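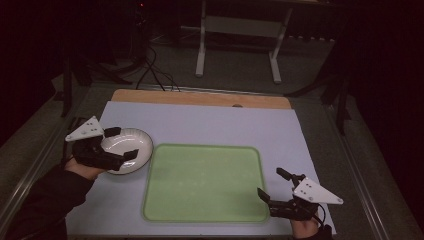
Bowl and tray station, both hand grippers in use.

From: Arkus club list
Date: Sep 15, 2022
Subject: Re: Bowl task, which version counts?

Replying to the whole list as two of the first-years wrote to me with the same question.

> We have been practising with the bowl starting on the left and the
> green tray in the middle, left gripper on the bowl. The Skuveo rules
> sheet says "either hand". Do recordings made with the other hand go
> in the same folder? Also, is the 3,663 on the whiteboard the number
> we have or the number we are allowed to use?

Either hand is fine under the rules, but please keep them in separate folders. The training script reads the folder name and nothing else, so a mixed folder will be treated as left-handed throughout. If you have already mixed them, leave them as they are and tell me which evening it was.

The 3,663 is everything recorded since we began. After the short and broken ones were taken out we have 3,519, and that is the set to train on. The list of what was removed is in the Ninh folder. I would like another 500 or so of the bowl task before December, when the Rilletti round closes for entries.

On how to do it: take the bowl by the rim with both fingers of the gripper, one each side. Keep the second gripper near the tray with its fingers open until you need it. Several of the recent recordings start with the second hand out of view altogether, and those are the ones the model does worst on. Please also keep the plates on top of the grippers clear of your sleeves. Pushing the cuffs up before you start is enough.

Bowl position can vary. Tray position should not vary by much this term. We will move it about once the basic task works.

I have booked the bench for 7 more evenings. The sign-up sheet is in the usual place, two people per slot. If you are on your own, you can still record, but ask someone to check the first few files before you carry on.

The cable on the right-hand gripper catches if you reach across too far. I have a longer one on order and will write again when it arrives.

Arkus recording desk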